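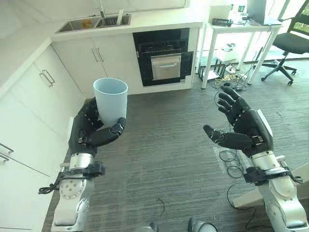
How to Track Down a Grip That Lets Go During a Handover

Reading time: 2 minutes

If you have ever watched a robot hand pick up a cup beautifully and then let it slide on the way to the other hand, you have my sympathy. Ours did it 11 times in November, and I learned more from those drops than from any manual. I hope my notes save you an evening or two.

Start with the arms parked and the stop button within reach, and keep your own fingers away from the hands while the power is on. Then run the handover at the slowest speed you have, and pause it before the hands meet. Take your time looking at where the thumb presses and how low the fingers sit.
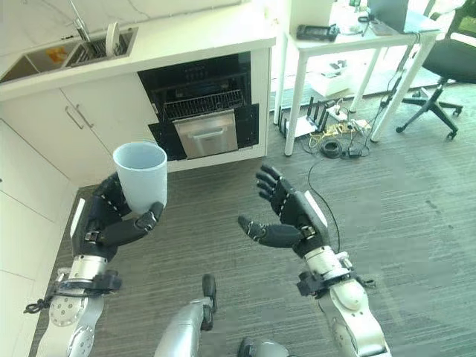

Left hand holding the cup, right hand open.

Next, open the Fusitz log and find the grip force line. In a healthy run it stays nearly flat. Ours dipped for 2 seconds whenever the wrist turned, and the arm carried on as if nothing had happened — a safety matter in itself, so please set the arm to stop on a dip before you go on testing.

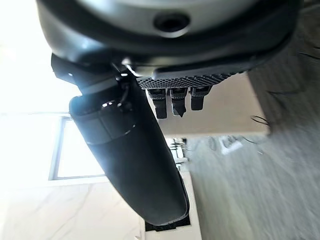

CHECKING THE WRIST

Power everything down and wait until the joints are still. Follow each cable by hand from the finger base back to the bracket, feeling for pinches, and press every connector home. We found one plug on the Jullonis wrist board that wasn't fully seated, and it would lose contact only at certain angles (which is why all our bench tests looked so lovely!).

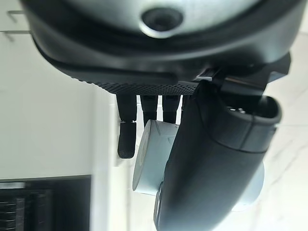
A plug was only half of our trouble, I'm sorry to say. The other half was the wrist view, which our grip software uses to decide that the object is still there. Look at how much of the picture a big black finger can take up, passing right in front of the pale round thing it is supposed to be watching. With white wall behind a whitish object, the edge is hard to pick out as well, so we raised the contrast setting to 8 and told the software to trust finger force first.

Finish with a long run at slow speed, using plastic cups only, and go back to normal speed once the force line stays flat throughout.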